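groklow-spoon, README

Two hand-held grippers, one wooden spoon, one mug tree. Groklow is the gripper, Pevow is the recording script. Built in the shared workshop, most parts printed or cut there. This file is for whoever picks the data up next, prob Edin.

Status: usable. Left side calibration still drifts, see below.

Views are from the gripper cameras plus one from head height.

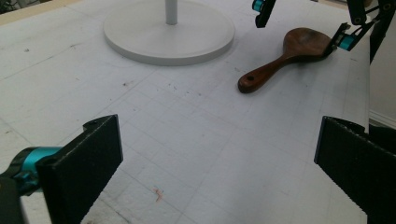
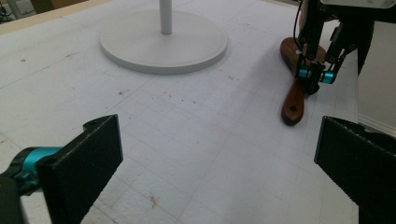
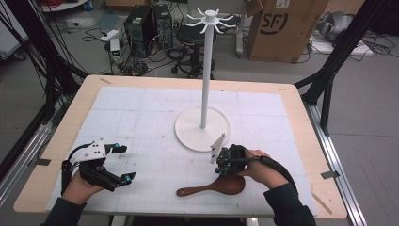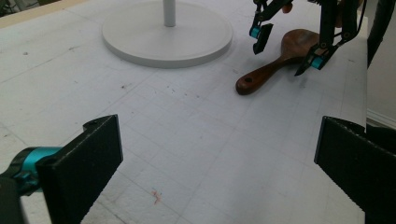 What's in the folder

raw/ is straight off the cameras, don't edit in place
trimmed/ has the dead time cut from both ends
calib/ one file per gripper, left and right are NOT interchangeable
notes.txt is Ljubica's running log, spelling is hers
split.txt lists train and held out

205 episodes recorded, 188 kept. The dropped ones are in raw/ still, with the reason next to the file name in notes.txt. Mostly lost tracking on the left gripper. A few where the clocks on the two sides disagreed and I couldn't line them up again.

Task

Pick the spoon up off the sheet, hang it on the mug tree by the hole in the handle, let go, back off. One hand does the pick, other one stays open and out of the way unless needed. Spoon start position changes every episode. Stand gets moved a bit between batches, so don't hard-code where it is.

An episode counts as kept if both tracks are complete. Whether the spoon ended up on a hook is a separate column (hung, y/n). Filter on that if you only want good ones. I train on both and it's fine.

Build notes

Finger plates: flat black, textured face. First set was smooth and the handle rotated in the grip every time you tilted it. Textured ones went on in April, everything in trimmed/ is with those.
Joints: teal caps. Check the screw behind the cap before a session, it backs out.
Cable: leave slack at the wrist. Dušan had his too tight and it pulled the connector half out, cost us an evening.
Mount plate: if you take it off you have to redo calib, no way around it.
Spare fingers in the drawer marked Biline. Left and right are mirrored, look twice before you screw them in.

Table

White sheet with a grid, taped down. The grid is for eyeballing positions, the tracker doesn't use it. Marks and scuffs on the sheet stay, please don't swap it for a new one halfway thru a batch, the model notices and so will you when you plot the results.

Recording

1. Power both grippers, wait for the second beep
2. Start pevow with the session name, no spaces
3. Touch fingertips together for sync, hold it, open
4. Do the task
5. Same touch again at the end

Skip the closing touch and trimming wont work on that file. You can trim by hand but it's miserable.

Batches of 8, then rest. Past that my wrists get sloppy and it shows in the tracks.

People

Ljubica Dimitriou and me on the grippers. Dušan Pavlović did the linkage redesign. Fatos Halilović wrote the trimming code, ask him before changing the thresholds. Edin Hoxha takes over the training side.

Known problems

- left calib drifts over a long session. Rerun calib at the start and after any knock
- gripper opening is logged in raw encoder counts in the earliest files and in mm after that. Convert script is in tools/, it skips files already in mm
- file names in batch 5 have a typo (spon_). Left it, the split file depends on it
- held out set is all from one operator. Known, should be mixed. Don't read too much into the score
- exposure is on auto, so brightness jumps when a hand comes close to the lens

Not covered

Just the one spoon. Nothing here tells you how it does on a fork or a mug. If you try other utensils make a new folder, same layout, and don't mix them into this one.

To do

redo left bracket in something stiffer
mix operators in held out
move notes.txt into a real table
ask Fatos if trimming can guess the missing end touch
order more of the small screws, the Mujić ones fit, the others strip

Use it for whatever you like, a mention of Groklow would be nice. If a file won't open write to me with the file name and which script you ran, not just "it's broken".

Doina Obradović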